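Teaching a home arm to open and close a kitchen drawer

Part 3: setting the contact height and the pull path

You should already have the arm bolted down and homed, and the Ornent controller talking to it. If the joint offsets drift between power cycles, go back to Part 2 before you try any of this.

1. Measure the drawer

Hook a luggage scale to the front and pull slowly. Ours started moving at 29 newtons and needed less once the slides were rolling. Write down the peak and the full travel. A drawer full of cutlery will read higher than an empty one, so load it the way it will be used.

2. Set the force limit

Set the limit in the controller to 55 newtons. Anything higher and a jammed slide will lift the arm's base before the stop trips. Venla Hyvönen at the Jirside workshop runs hers lower and accepts a few false stops.

3. Teach the approach

Jog to a hover point 124 mm above the drawer front and save it as APPROACH. Lower in small steps until the fingertips touch, then back off 1 mm and save that as CONTACT. Keep the wrist vertical through both points. If the wrist tilts, the fingertips skid when the pull begins.

4. Teach the pull

Save CONTACT again at the half-open and fully open positions. The path between them must be a straight line in tool space – joint interpolation will bow it sideways and bind the slides. Limit speed to 900 mm per minute for the first runs.

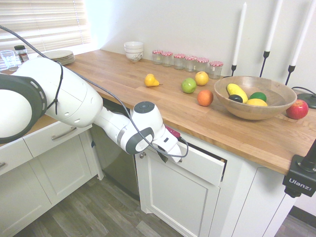 Cable routing needs checking at the far end of the path, where the elbow is most extended. Run the arm there by hand with the motors off and watch for any point where the cable goes tight. On this arm the cable is looped along the top of the upper link, held with a black tie, and drops beside the gripper with the fingers down on the top edge of the open drawer. Leave slack on both sides of the tie and trim the tail flush.

5. Run it

Start with one cycle at a time and a hand on the stop button. Log the peak force for each pull. A slow climb over an evening usually means the fingertip pads are slipping – clean them with alcohol and teach CONTACT again.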